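Community > House and Garden > Furniture > Oil or varnish on a pale wood top?

Ask Browse Tags Sign in

Oil or varnish on a pale wood top, and how do I keep it pale

Cletus Tillman
27/12/2020

Hi all, quick one, sorry if it's been done. I have a big work table with a pale top, bare wood, never had any finish on it as far as I know. Got it secondhand from a guy in Skerness who was clearing out. He thought ash, his wife thought maple, so who knows. Paid 40 for it and was pretty happy.

Problem is I want to put something on it before it gets wrecked. It's in the back room, which gets used for everything - kid's homework, sewing, me fixing stuff - and so far I've kept cups off it but that won't last. Already one small ring near a corner. Came out with a light sand, phew.

What I don't want is orange. My last table I did with a can of whatever was on the shelf and it went the color of a school desk inside a year. Hated it. Never got it back to how it was.

So far I've tried nothing except mineral oil on the underside, one patch the size of my hand. Went darker right away and stayed darker. Not awful but not what I'm after. Also took forever to stop feeling greasy.

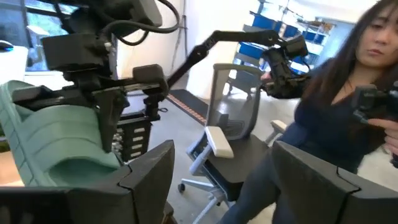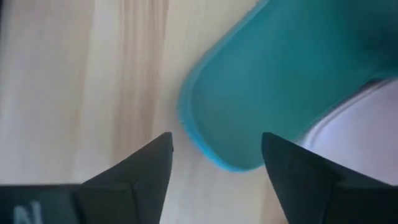

second one is the wood close up, with the darker streaks in the grain

The streaks are the bit I really like so I don't want to lose them, but I don't want them jumping out either if that makes sense. Neighbor says wax and nothing else. Guy at the hardware store says Dosex hard oil, which he would, he sells it. My brother says leave it alone, a table's a table.

Things I'd like to know:
- does water based varnish really stay clear or is that just the label
- can I do it indoors in winter, room is cool and I can't open the window much
- do I need to sand off the mineral oil patch first, or leave it because it's underneath

Not in a big hurry but would like it done by May. Thanks

3 comments 911 views

Sheldon Cormier

Water based. Done. Sand it, wipe it, three thin coats, light sand between. Mine has stayed pale for years and I've got two dogs and a hot tub of coffee on it every day. Matte not gloss, gloss shows every scratch.

Leave the patch underneath. Who's looking.

20 people found this helpful

Hollis Quintanilla

Agree with Sheldon mostly but slow down a bit. First thing, do a test on the underside, NOT near the oil. Same sanding you'll give the top, same number of coats, then leave it a couple weeks and look at it next to the bare wood in daylight. Tells you more than any of us can.

On staying clear - water based ones mostly dry clear, yes. Wood itself still shifts color with sun though, so if the table's by a window one end can change more than the other. Move stuff around on it now and then. I left a tray on mine all summer and there's a tray shape there for good now.

First coat will raise the grain and feel rough as a cat's tongue. Normal. Let it dry all the way, fine paper, wipe the dust, carry on. Don't use steel wool with water based, the little bits rust.

Cool room - check the can for the lowest temp. If the room's under it, wait. I didn't wait once and it stayed cloudy and I had to take the whole lot of and start over. Wait for spring, you've got till May anyhow.

Wax alone won't do much against cups. Nice to touch, no use for rings. Tell your neighbor I said so.

Wendell Begay

I'd go oil, but one of the ones with a bit of white pigment in it. Takes the yellow out. Streaks will still show, just softer. Easy to fix later too, you can patch one spot insted of doing the whole top, can't really do that with varnish.

Lay the rags out flat outside to dry when your done, don't ball them up in the trash. They can heat up on their own and catch fire. Serious about that.

My brother in law got a quote of 1350 to have a dining table stripped and redone so yeah, do the test patch first like Hollis says.

Share Save Report
Related: Getting candle wax out of bare wood | Drawer sticks in wet weather | Which sandpaper for which job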